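Cleromine opens its shared test kitchen to home cooks this April

We're so pleased to share this one! Cleromine, the small kitchen workshop run by Najwa Kanaan and Liam Tunstall, will open its doors to home cooks in April, with 16 places at each session and plenty of time for everybody to get their hands on the equipment.

The sessions are all about countertop ovens: how to choose one, where to put it, how to keep the inside clean, and what that fan at the back does for a tray of vegetables. People buy these things, make toast for a year and never touch the other settings (Liam admits he was one of them).

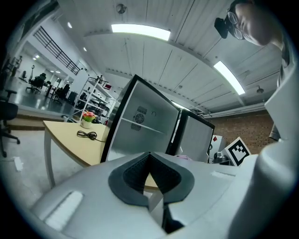 Najwa has been collecting questions since the first trial evening, and she now has 654 of them in a binder. Shelf height comes up more than anything else. "I love that people care about this stuff," she said. "Move the shelf down one notch and you can get a completely different loaf."

A place costs $16, and that includes a printed booklet of recipes tested by Arwel Gittins. Cooks are welcome to bring a dish they've been struggling with.

Booking is open now at the Cleromine front desk, or by phone on extension 1733. Ask for Osian Llewellyn.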